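Stedari Community Workroom
Progress report to the Shojaei Fund
16th January
Prepared by Farhad Pakzad

Dear Gholamreza,

You asked for something shorter than the November report, which I gather ran to more pages than the building has rooms. I will try.

The workroom is open, in the sense that the door unlocks and there is heat on one side of it. Since November we have finished the floor, painted the walls a color the can described as "oatmeal," and replaced the old trestles with proper wooden tables. The tables are the main subject of this report, as they took most of the money and nearly all of the arguing.

The grant line for furniture was $762. We have spent all but $100 of it. Dresex quoted us for tops in a darker finish, and Mojtaba Talebi talked us out of it on the grounds that every pencil mark and pin would vanish into it. He was right and has mentioned it several times. We went with the pale finish from Sellura instead. People can find their needles, and the room looks bigger than it is, a trick we are happy to pay for.

Delivery was the low point. The first table arrived with the legs for a different table. Sellura took them back without a fuss and sent the correct ones, minus the bolts. The bolts came in their own box, by their own courier, with their own signature required. Hooman Ghorbani signed for them and would like this noted in the official record.

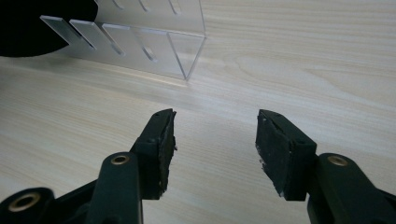

Looking after the tops has turned out to be more of a topic than I expected. Pale wood is friendly to look at and unforgiving about coffee. We now have a rule that mugs live on the windowsill, and a second rule that the glue gun does not get put down on anything you would be sorry to see glued. Both are taped to the wall next to the light switch. Compliance with the first is fair. Compliance with the second improved a lot after the business with Hooman's sleeve.

Hiếu Hầu has been running the evening repair sessions and they are going better than the daytime ones, which I put down to Hiếu and to the fact that people are at work in the daytime. Visits since opening come to 199. That counts the same person coming back as a new visit, as your guidance notes ask us to, and it includes a man who came in to use the bathroom but stayed to fix a lamp.

What is behind schedule: the shelving. It was due to go up before the end of the year and is currently leaning against the back wall, where it holds nothing. The wall turned out to be plaster over something the contractor described only as "older plaster." He is coming back with longer anchors and, I hope, a better vocabulary. Until then the fabric and the hand tools are in crates under the tables, and everybody's knees know about it.

The lighting is also short of what we promised. The fittings are in, but 2 of them hum. Mojtaba says it is the transformers. We have asked the electrician to look at them on the same trip as the outlet by the sink, so that we only pay one callout.

Money left on the furniture line: $100, as above. With your permission I would like to spend it on stools. The folding chairs we inherited are an inch too low for the new tables, so anyone under average height works with their elbows up around their ears. If you would prefer that we move it to the shelving line instead, please tell me before the contractor does.

Next on the list are the shelves, the stools if approved, and a coat of something protective on the tabletops. We have had three opinions on oil versus varnish, all from people who will not be the ones applying it. I will write again once the wall has been dealt with.

With thanks for your patience, and for not visiting in December,

Farhad Pakzad
Stedari Community Workroom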